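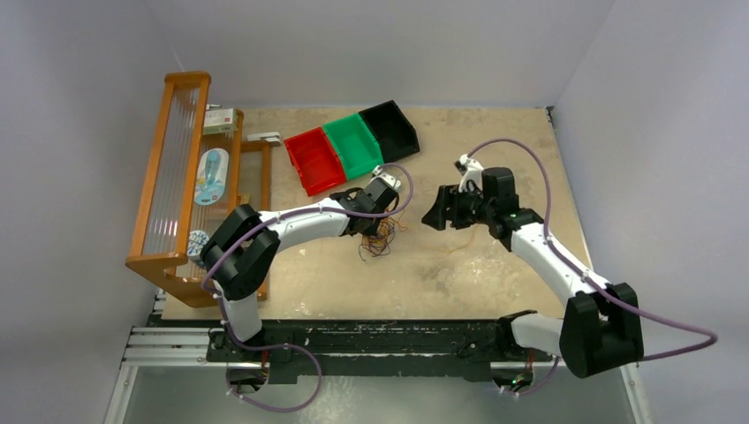

Why do shops put the things we buy most often at the back of the store?
Because the walk there is worth money to them. A shopper who has come in for milk will pass a good many other things on the way to it, and again on the way out, and every one of those shelves is a small chance to sell something that wasn't on the list.

Retail Basics, Unit 4: Shelves, Small Goods and the Way People Shop
Handout to go with the evening lecture

Welcome back, everybody. I promised last time that we'd get out of the warehouse and onto the shop floor, and I'm glad to be there at last, as it's the part of the course I like best. Please read this through before you start the exercise at the end. It repeats much of what I said in the lecture, but I know I talk fast once I get going, and some of you come straight from work and deserve a second run at it.

1. What a shelf is for

A shelf does two jobs that pull against each other. It stores stock, and it shows stock. If you only cared about storage you would pack everything in tight, as deep and as high as you could reach. If you only cared about showing things off you'd put one handsome item in the middle with plenty of air on both sides, the way a jewelry store does. Nearly every shop sits somewhere between the two, and where it sits tells you a lot about its prices before you've read a single tag.

We use the word "facing" for each item a shopper can see from the front. Three tubes of hand cream side by side are three facings. Three tubes in a line behind one another are one facing, with a depth of three. Please get this straight now, as people mix it up every year and then the arithmetic in Unit 5 goes wrong from the first line.

2. Height

You will hear the saying "eye level is buy level." It's an old one and it's mostly right, though I'd ask you to remember that people's eyes are at different levels. A child in a stroller has a very good view of the bottom shelf. Someone using a wheelchair may never get a proper look at the top one. When you plan a shelf, try walking past it, then try sitting down in front of it. I did this in my first job and felt very silly, and I learned more in ten minutes on a step stool than I had from a whole binder of floor plans.

Heavy goods go low, for the sake of your customers' toes and your own back. Small light goods go in the middle. The top is for slow sellers, for spare stock, or for big packages that can be recognized from across the room.

3. Small goods are their own problem

Small packages tip over, slide behind each other, wander off into the wrong row and walk out the door in pockets. A flat card with a product fixed to it helps with some of this. The card gives you room for a label, it stands or hangs where a loose item would roll, and it's harder to slip into a sleeve. It also uses more material than the thing inside really needs, and we'll come back to that argument in the packaging unit, where I expect you'll all have opinions!

The main tools for keeping small goods in order are dividers, trays, pegs, and a lip along the front edge. Of these I think the lip gets the least credit. It costs next to nothing and it saves an awful lot of picking things up.

4. The Wogan case

Those of you who did the reading will know Wogan, the neighborhood drugstore we're following through the course. When Dionysis Christodoulou took it over, travel-size toiletries were scattered through five different aisles, each with its full-size big brother. It was perfectly logical and hardly anyone found them. He moved the lot to one narrow unit by the register, with 8 products in it and 2 facings each. Over the following 90 days he wrote down every sale in a notebook (a paper one, bless him), and sales of the small sizes went up enough that he never moved them back.

Before you get too excited, think about what else might have been going on. The move was made in March, and spring travel was about to start. He had also changed his supplier from Pusus to Reren at the same time, and the prices were a little lower. How much of the rise would you put down to the new spot? I don't have a firm answer for you. I'd be happy with any answer that takes all of these into account and says so.

5. Exercise

Choose one shelf unit in a shop you know. Ask permission first, please, and go at a quiet time of day. Draw it from the front on plain paper. Mark the facings, the heights, and anything that's in the wrong place. Then write a page on what you'd change and what you would leave alone. Leaving things alone is a perfectly good choice if you can defend it. The exercise is worth 100 points, and half of those are for the drawing, so take your time with it.

Mieke Stevens has kindly put her drawing from last year in the course folder, a candy shelf at the Zurenton station kiosk. Use it as a guide to the amount of detail I'm after. Her measurements are in inches and yours should be too.

Reading for next time: the chapter on price tags, up to the section on rounding. Bring a receipt, any receipt, the longer the better.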